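**Clurnance übernimmt Waschküchen-Service von Koller**

September — Clurnance übernimmt die Wartung der Gemeinschaftswaschküchen, die bisher bei Koller lag. Betroffen: 1'022 Waschküchen, 3'530 Haushalte. Für Mieter ändert sich vorerst nur die Telefonnummer. Verträge laufen weiter, Preise ebenfalls. 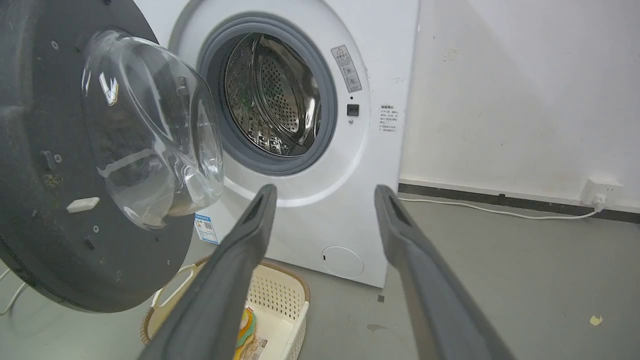 Das Team von Koller wechselt komplett mit. Standort bleibt Trunness, ein zweites Lager kommt nächstes Jahr dazu. Florian Gisler, Geschäftsleiter Clurnance: «Wir wollten die Leute, nicht bloss die Kundenliste. Störungen sollen künftig innert 2 Tagen behoben sein, bisher waren es rund 5.» 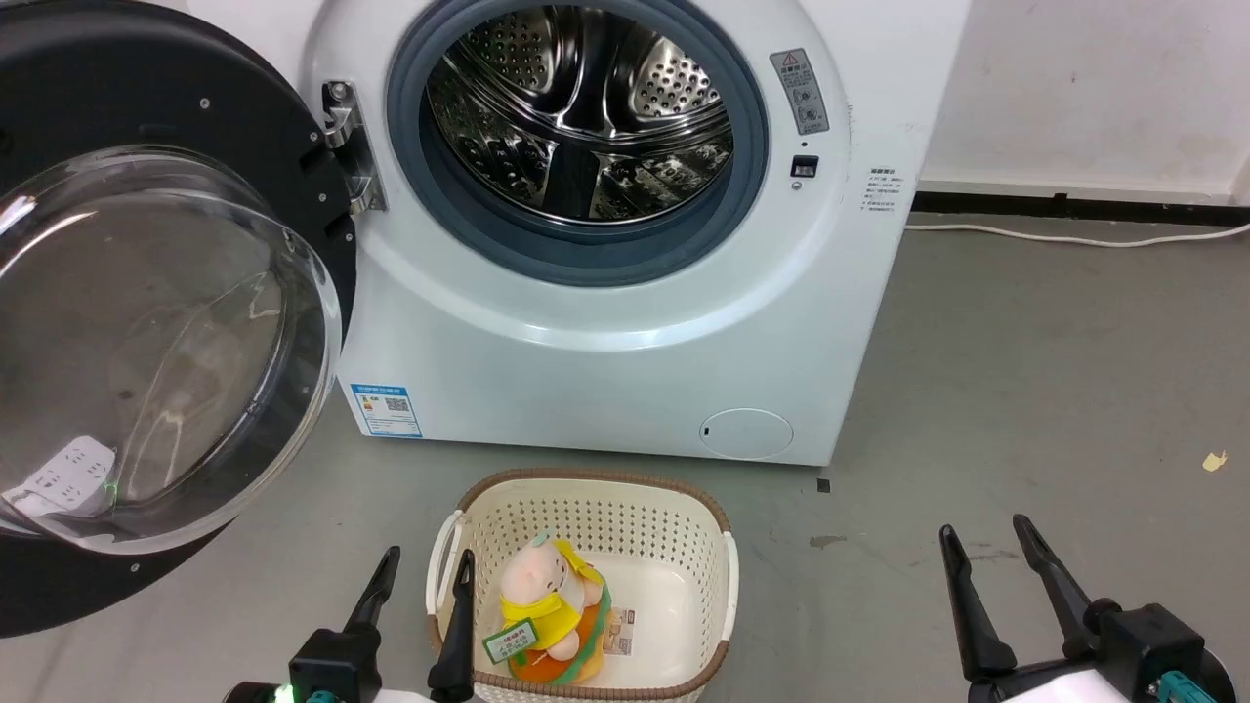

*Lesezeit: 1 Minute*

Neu auch die Buchung der Waschtage — läuft ab Herbst über Skoltus, per App oder am Aushang. Wer kein Smartphone hat, trägt sich weiter auf Papier ein. Die Listen bleiben hängen, das war den Verwaltungen wichtig. Afshin Rashti, bisher Serviceleiter bei Koller, betreut die Umstelung und ist Ansprechperson für Hausverwaltungen. Schulungen auf Anfrage, auch vor Ort.

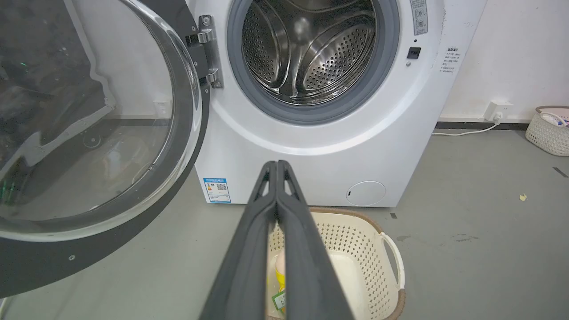

*Frontlader mit geöffneter Tür.*

Offene Reparaturaufträge werden übernommen, bitte nicht doppelt melden. Medienanfragen an Florian Gisler, Clurnance, Trunness. Telefonisch am besten vor 11 Uhr. Bildmaterial zum Abdruck frei.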